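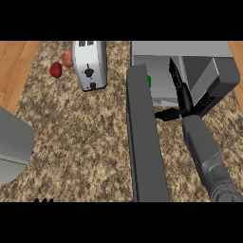 The gripper at the grey appliance, with the toaster off to the left. Simulated kitchen, granite worktop.

Worktop tips for anyone sharing a kitchen with two robot arms

By Štěpánka Holub

I have had the Zorkar Beltport on trial for 30 days. It is a pair of arms that bolts to the back of a worktop or an island and offers to make itself useful at breakfast. The kit comes with a planning program, where you lay out a rendered kitchen and let the arms have a go at it before they are allowed near your real crockery. I skipped the program on day one. I now own one fewer butter dish.

These are the things I wrote on the back of the delivery note, tidied up a little.

Rehearse first, bolt later. Put your appliances into the planner where they really stand, including the ugly one you mean to get rid of. The rendered granite is smarter than my own worktop, which I tried not to take personally. Run the whole breakfast routine and keep an eye on the elbows as well as the gripper. The fingers are careful little things. It's the long link behind them that swings through the jam.

Give the toaster some elbow room. Mine used to live hard up against the bread bin, and the arm came at the lever sideways like a crab. A hand's width on either side cured it. Unplug the toaster before you do any practising with the real one, and don't let the arm lift out hot toast while you are upstairs. The booklet says this too, on page 7, in very small type.

Move the fruit. A loose apple beside the toaster is asking to be nudged, and an apple that has been nudged will find the floor. Bowls with a heavy base are best. I use the one we were given as a wedding present and had never liked.

Mark the feet. Once an appliance is where the arms expect it, put a dab of masking tape at each corner. My husband wipes down the worktop with great energy and puts everything back a thumb's length to the left. The arms then press the air next to the coffee machine with total confidence. Tape also comes off granite cleanly, though I'd test a corner if your stone hasn't been sealed lately.

Dull the shine. Polished chrome upset the camera in the mornings, when the sun comes in low over the sink. Pulling the blind halfway was enough. Boris Zelenák, who fitted mine and stayed for two coffees, suggested dusting the kettle with talc. I didn't.

Wipe the fingers, leave the joints. A damp cloth with a drop of washing-up liquid will do the gripper. Keep water, crumbs and above all flour away from the ribbed parts further up. For those I use a dry pastry brush, kept in its own drawer so that it never meets an egg.

Push-to-open doors are a trial. The arm presses, the door pops, the arm presses again to make sure, and so on until you intervene. Set the press to "once" under Touch in the menu. A proper handle is easier, if you have the choice.

Now, the money. The arms can be rented at 149 a month, fitting included, or bought outright for 3000 with the planner thrown in. I'd rent. Three weeks in, I still hadn't decided whether I had gained a helper or a very slow lodger, and it's nice to be able to give notice. The Stisine cover plan is extra and doesn't include butter dishes. I asked.

What it does well: the same small job, in the same place, every morning. Pressing buttons, pushing down levers, shifting a mug from here to there. What it does badly: anything in a bag. I came down one Sunday to find it holding a sack of porridge oats by one corner, apparently waiting for advice.

If you want something simpler, the single-arm Bíró takes up less worktop and suits a galley kitchen. It can't hold a jar and turn the lid, mind you, so you'll be doing your own marmalade.

Next month: getting candle wax out of a tablecloth, no arms required except your own.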